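Open afternoon at the Bondport robotics club

I had been meaning to get over to Bondport for the club's open afternoon for two years running, and both times something came up (the first year it was my back, the second it was the car), so I was very pleased to find myself on the train from Skemard in April with a packed lunch and nothing else to do. It is a lovely ride once you are past the gravel works, and the walk up from the station only took me 17 minutes, with a stop to look in the bakery window.

The club meets upstairs in the old school on the hill, and the students had their projects spread over two rooms. I went straight to the tidying project, which they call Malis, as that was the one I had read about in the newsletter.

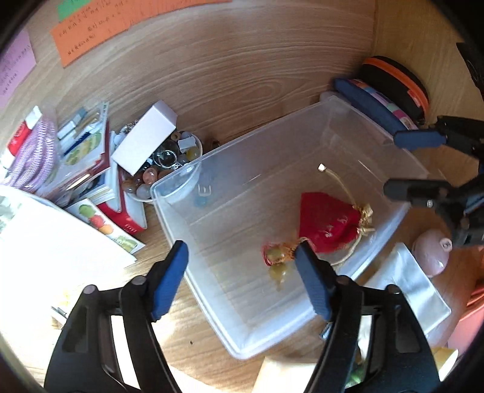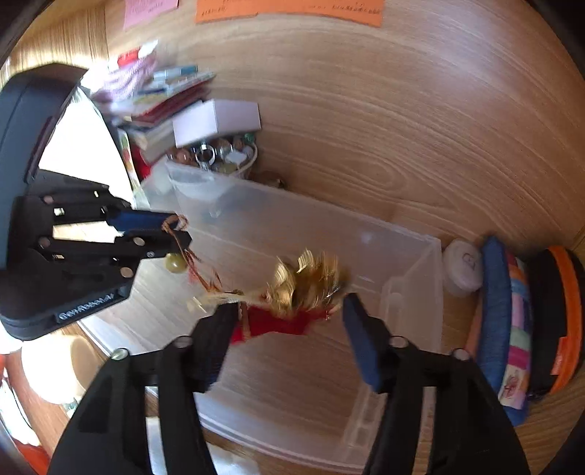
Grippers, trinkets and the clear plastic box, at the Malis project.

The idea behind Malis is to build up a great many examples of small household things being picked up and put away, done by people holding the grippers in their own hands, so that a robot can learn from them later on. The students were very patient with my questions! I had supposed that heavy things would be the trouble, but they told me it is string, ribbon and anything soft that gives them the most grief, and that they argue a good deal over where to take hold of a thing in the first place. One of them keeps a notebook of all the grasps that went wrong, with little drawings, and I could happily have sat and read it from cover to cover.

Visitors were allowed a turn on a spare pair at the side table. I had three goes at moving a cotton reel into a saucer and managed it on the last, and I don't mind telling you I was rather proud. It is a queer feeling, a bit like eating peas with somebody else's chopsticks, and you find yourself holding your breath.

The second room was given over to the younger members, who are getting ready for the Symonenko cup in the summer. Their robots have to follow a line, climb a ramp and stop in a marked square, and there was a long discussion going on over whether to change the wheels before then or leave well alone. I was on the side of leaving well alone, but I know nothing about wheels.

Tea was in the corridor, and very good it was too, with a ginger cake I went back to. If you are thinking of going next year, come early, as the stairs get crowded by three o'clock and there is only the one place to hang coats. I caught the slow train home and had the carriage nearly to myself.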